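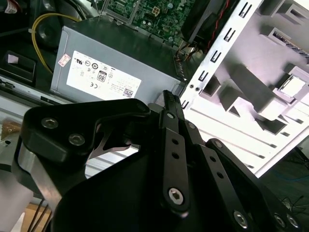
Review thread on the Tukell desktop teardown kit, trial unit, 27 April 2024. Short version first: good fingers, average fixture, software that needs another pass before anyone pays full rate for it.

What you get: the finger set, a printed fixture plate, a calibration file and a licence for the teardown software, Idside. The arm and the table are your problem. Quoted price is $2,000 a month on the trial plan, two months minimum.

The job we're testing it on is parts recovery from old office towers. Side panel comes off by hand. After that the arm works from above, with the case lying flat on the aluminium extrusion table.

Fingers. Slim, with fine ridges at the tip. The linkage is plain black plate and socket-head screws, so anyone with a set of hex keys can service it. I had it apart and back together over lunch. The manual is 328 pages and the torque table is in an appendix, unindexed.

Reach is the part I was most doubtful about. Power supply, drive cage and loose cabling all crowd the space around the board, and a bulky gripper has nowhere to go. The narrow profile helps. The wrist still needs more clearance than the spec sheet suggests.

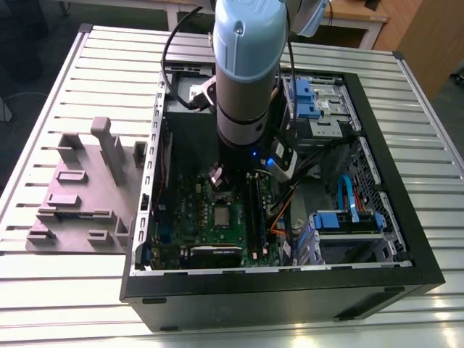

Approach paths. Idside plans straight down over the board by default, then tilts if it sees an obstruction. Straight down is right most of the time. The tilt logic is too cautious near the drive cages and will sit there replanning until it times out.

Fix for that: set the cage as a fixed keep-out volume by hand and turn off auto-tilt. Settings, Motion, Advanced. Took me most of a morning to find.

Cables are the weak point of every kit I've tried and this one is no different. A SATA cable that loops up out of the cage is read as solid. Tuck it down before you start or expect a pause. Tukell support say a better cable model is due in May.

Fixture plate. It sits to the left of the tower and takes the parts as they come out. Printed, flat, blocks and slots in a grid. Layout is sensible. Tolerances are on the tight side – our first plate needed a light file on several slots.

They send the print files with the kit, which I'd count as the best thing in the box. We've already moved one post and reprinted.
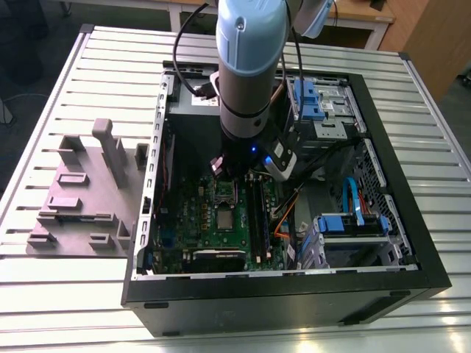

Lighting matters more than the manual admits. Bare extrusion throws a lot of glare and the vision step doesn't like it. Matte sheet over the front of the table cured most of ours. Dull fix, cost us nothing.

Test numbers so far: one tower model, 20 runs, 2 stopped by the software on a cable fault. No boards damaged. Small sample, so don't quote it at your purchasing people.

Changing tower model means a new case profile. Allow half a day for the first one. The profile editor is slow but it does save your work when it crashes, and it does crash.

Against the Bustamante kit we had last year: Bustamante plans faster and its fingers are too wide for memory slots. If you only pull drives, get that one. If you want parts off the board, Tukell.

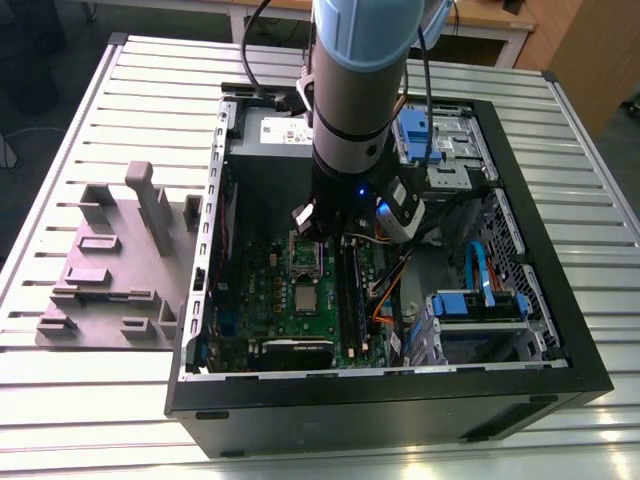
Support. Ticket replies came back the same day. Two were useful, one was a link to the manual.

Someone asked about Plostar controllers. There's a driver, listed as beta. I haven't run it and won't guess.

Still to test: a slim case, a board with the slots running the other way, and a long unattended run. Will add to this thread when they're done.

Trial settings and my keep-out volumes are in the shared folder, same link as before. Ask for access under Crescencio Pastor.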